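Latura drag fault

From the Sivakumar open reference on robot faults

The Latura drag fault (also "hem drag" or just "the drag") is a grasp fault seen in two-arm robots that handle cloth on a table. The gripper closes on a fold, the arm lifts, and the control software believes it has one layer when it has two or more. The arm then carries out the rest of its fold as planned. Result: the whole pile moves, or the garment gets pulled tight against something heavy, or the motor at the wrist trips out and the arm stops where it is with cloth still in the fingers.

Named for the Latura folding software, where it was first written up. Not limited to that software. Most people working with soft goods have met some form of it.

Contents of this article: Background. How it happens. Early signs. The November stop. Safety. Fixes. Disputed points.

Background

Cloth is hard for robots. A box has edges and stays the shape it was. A shirt doesn't, and two shirts lying against each other can look like one shirt to a camera. Latura was written by Karthik Herath for Sondatetti, a small shop that does testing work for laundry and hotel suppliers. The first release only handled square towels laid flat, one at a time, and did it pretty well. The second release took on mixed piles - garments, towels, small hard items left on the same table - and that's where the trouble started.

The finger type matters. Latura was tuned on parallel fingers with narrow tips, driven by linkages, with a small camera at the wrist looking down past them. The wrist camera gives a good close view right up to the last moment, and then the fingers themselves block the part of the picture the software needs most. 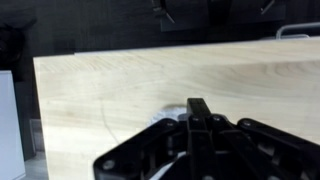
That blocked patch is called the shadow zone in the Latura notes. Anything inside it at the moment of closing is a guess. The software fills it in from the last clear picture it had, which is fine if nothing moves. Cloth moves. A fingertip touching down pushes a small wave ahead of it and the edge that was on top may now be underneath.

Soft light-colored items are the worst for this. White on pale wood gives the camera very little to go on, and when the gripper throws its own shadow across the item the software sometimes reads the shadow line as a hem. False hems were the single most common note in the early logs.

How it happens

The usual order of events:

1. Camera picks an edge. Often the edge of a fold in the cloth and not a real hem.
2. Fingers come down open, one on each side of the edge.
3. Fingers close. The grip sensor reports contact and a thickness.
4. Thickness is compared to a table of known fabrics. If it's under the limit, the software calls it a single layer.
5. Arm lifts and swings.

Step 4 is the weak one. Two layers of thin microfiber and one layer of thick sweatshirt give close to the same reading. The table in the second release had one limit for everything. It was set on towels and never revisited when garments were added, which Herath has said was his mistake and an easy one to make.

There is a second path to the same fault. The grasp is right, only one layer, but a far corner of the same cloth is lying under another item. The lift looks clean for the first part of the swing. Then the slack runs out. 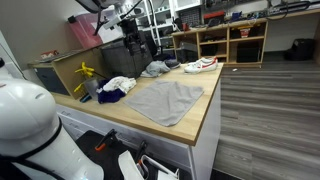
Piles with a hard item on the back of the table do worse than piles that are all cloth. Shoes are a known problem. A shoe doesn't slide like cloth does; it catches, holds, then lets go all at once. The planner treats anything outside its working patch as fixed scenery, so it has no idea that the sleeve it's pulling leads back under a sneaker. Cups and other light upright things are the other common casualty. They just go over.

Early signs

Operators learn these fast. Listed roughly from earliest to latest.

- The fold edge creeps toward the gripper before the lift starts. Cloth under no load should stay put.
- A straight crease runs from the fingertips to some point well away from them. That crease is tension.
- Small items nearby turn or shift.
- Loose cable at the wrist jerks. Means the joint is fighting something.
- Wrist current climbs and stays up. By then you're late.

The crease is the best of them since it can be seen from a room camera and doesn't need the wrist view. Later versions of Latura watch for it directly.

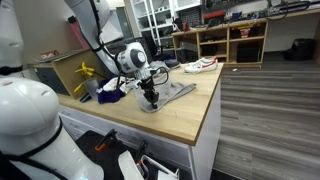 The November stop

The case most often cited took place in November at the Sondatetti test bench, during a long unattended run that should not of been unattended. The robot was on a job of 2000 folds. Shortly after 4 in the morning the right arm took hold of a gray garment through a fold, got two layers, and lifted. A trailing part of the cloth had worked its way under the edge of the neighboring pile. The arm pulled the lot toward itself, the wrist tripped on load, and the arm halted partway through the swing.

A trip by itself is not a big deal. What made it serious was what the software did next. Latura had a retry rule - after a trip, wait, clear the error, try the same move again. It did this 14 times. Each retry wound the cloth a little tighter into the finger linkage. The fingers are open frame, with gaps between the arms and around the pins, and fabric had been drawn into those gaps on one side. When the arm was finally freed, one of the linkage arms was cracked at the pin and the grip motor was cooked. Repair took 2 weeks, most of it waiting on parts.

No one was hurt. The room was empty of people at the time.

The log showed a clean record the whole way through. Every retry was marked "recovered" becuase the error had been cleared, and the nightly report counted those as good folds. So the first person in, in the morning, read a report saying the run was almost perfect and then walked over to a stuck arm. The false count is covered in its own article (see Recovered-state counting).

Safety

The drag fault is mostly hard on equipment. It becomes a danger to people in a few ways.

Stored tension. Cloth pulled tight between a stopped arm and a snagged item is loaded. Cut it or free it and either end may move. Don't put your face near it. Don't pull the shoe or whatever out first. Power down the arm, support it by hand if the model needs that, then ease the fingers open.

Retry while reaching in. The big one. An arm that has tripped looks dead. Under the old retry rule it was only waiting. Several users of the second release reported the arm starting up again with a hand in the work area. Always hit the stop before reaching, even if the arm appears to be off.

The other arm. People watch the arm that's stuck and forget there are two. In Latura the idle arm was not told about a trip on the working arm until the third release, and could start a move of its own.

Heat. A grip motor that has been straining gets hot enough to burn a fingertip. Give it time.

Fixes

Third release of Latura (current):

- One retry, then a full stop of both arms, and a person has to clear it at the bench.
- Separate thickness limits per fabric. Unknown fabric gets the strictest one.
- A short test lift before the swing. Arm raises the cloth a small amount, holds, looks at it. If anything outside the grasp has shifted the grasp is dropped.
- Crease watch from the room camera.
- "Recovered" no longer counts as a good fold.

The test lift does most of the work. It also slows the job, and some users switch it off for flat towels. Herath recomends leaving it on for anything with a sleeve.

Tradalico, which sells a rival package, went another way and changed the approach path. Their gripper slides in low from the open side of a fold with fingers set wide, so the hem sits between the tips and the gap under the flap stays in view of the wrist camera for longer. Fewer double grasps that way but more misses, where the fingers close on nothing.

Hardware fixes exist too. Covers over the linkage gaps keep fabric out of the pins. Cheap, ugly, they work. They do make the fingers fatter, and that widens the shadow zone, so it's a trade.

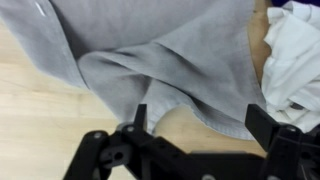 Sondatetti test bench, November

Notes added after the repair. Same bench, same kind of mixed pile, third release loaded, someone in the room for all of it. Frayed or worn hems were put in on purpose this time. A frayed hem reads thicker than it is, so the software tends to refuse a good single-layer grasp and go hunting for another. Annoying but safe. The opposite error, thin double layers passed as single, still shows up on the softer fabrics and the test lift has to catch it.

Two garments of the same color touching each other remain unsolved. Current advice is to separate them by hand before the run.

Disputed points

Whether the drag is one fault or two. Some editors want the double grasp and the trapped corner split into separate articles, on the grounds that the fixes are different. Others say the operator sees the same thing either way and does the same thing about it. Left as one for now.

Whether the name is fair. Latura users point out that the fault was around before Latura and that other packages just didn't publish theirs.

See also: Grasp thickness table. Recovered-state counting. Shadow zone (wrist cameras). Retry rules.

Comments

foldbench: Section on the idle arm needs to be higher up. That's the one that got me. Bruise, nothing worse, but still.

marrow_k: Is the crease watch any good on patterned fabric? Ours flags stripes as tension constantly.

foldbench: @marrow_k no, turn it off for stripes and lean on the test lift.

ninepin: We put covers on the linkages last year and haven't had cloth in the pins since. Gripper misses more on small stuff like socks. Worth it for us.

tess in receiving: typo in the November section, "should not of been." Also great article, printed it for the wall

Search this reference Go Advanced

Contact the editors | Copyright Sivakumar open reference | Back to top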